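Warico > Test bench > Simulation > Gripper and camera checks

Pre-run inspection, parallel-jaw gripper, boat cabin world
December, by Begoña Pastor

I went through our usual list on the Timell jaws before letting Trinh Dương start the comparison with the old Nomham pair. Comments are mine, typed as I went, so please forgive the rambling!

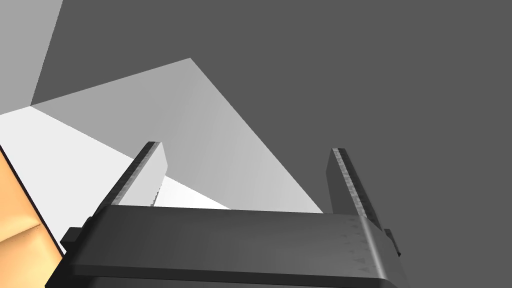
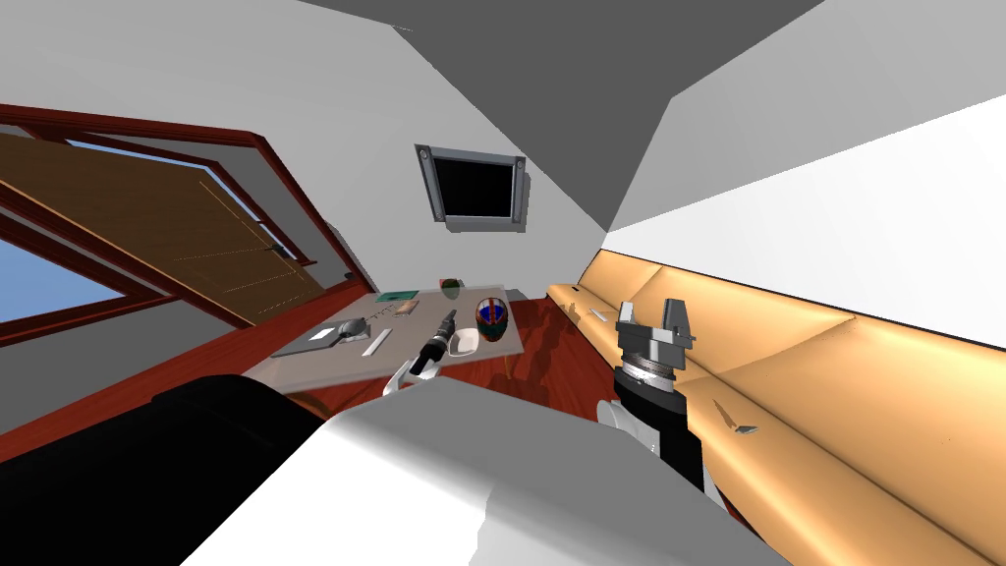
Cabin world, simulated: close view of the open jaws first, head view with the table and sofa second.

1. Jaws open before start - OK. Nice wide gap, and I like how much of the grip strips I get to see from up close.

2. Grip strip texture loads on both fingers - OK. The tread pattern is there on the left and the right. Last build dropped it on one side and I spent a whole afternoon blaming the friction settings (sorry, Trinh).

3. Clearance to furniture - WATCH. The tan thing at the left of the close view is awfully near the housing for my taste. I'd like the start pose moved over 2 cm, and then we look again.

4. Head camera tilt - FIX. The whole room leans. Fine for reaching, I guess, but comparing two grippers from a slanted view gives me a headache. Mạch controller says the neck is at zero, so somebody is wrong, and my money is on the offset file.

5. Table objects spawned - OK. Black tool in the middle, small white bowl next to it, tray with the scoop, green round thing at the back. The bowl is the one I care about, thin rims are where the old pair kept slipping.

6. Stray items - WATCH. A little white piece and a gray angular one are on the sofa. Are those in the layout file or did they fall there on load? Trinh to check.

7. Body in view - OK with a grumble. The white housing takes up a big chunk of the head view, so anything low and close is hidden. Use the close camera for scoring grasps.

8. Run count - set to 100 per gripper, same seed for both. The dry run on the old jaws got 59 clean lifts, so that's the number to beat.

9. Force limit - same value on both, checked twice. Leave it alone, please!

Items 3, 4 and 6 stay open. Trinh can start on the bowl once the tilt is sorted, and I'll redo the list after the first 4 grasps.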